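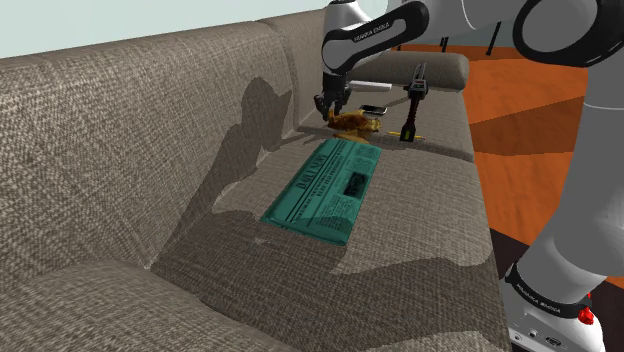 Figure 1. Gray-brown woven couch with a newspaper on the seat.

What Happens to Old Couches? A Report on Upholstery Reuse
Brayden Boychuk and Homa Amini, 3/27/24

When we first picked this topic, we both thought it would be a small one, and then we started asking our neighbors about their couches and found that everybody had a story (often a long one, and we were glad to hear it!). We handed out 260 paper surveys in the Daza neighborhood and got 170 back. Of those, 40 households had put a couch out on the curb even though the frame was still good -- usually the fabric had worn through on the arms first.

We also spent a lovely afternoon at Gallari, a repair shop that recovers old seating. They let us pull staples, which is slower work than it looks, and showed us how a coarse weave hides small stains but catches on belt buckles and cat claws. 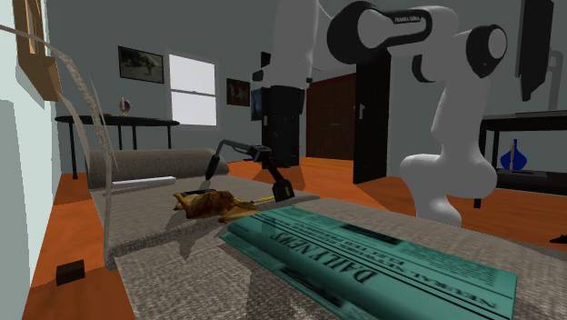

Next Steps

In May we plan to go back with fabric samples and rub each one by hand until it starts to pill. Homa is making the score sheet.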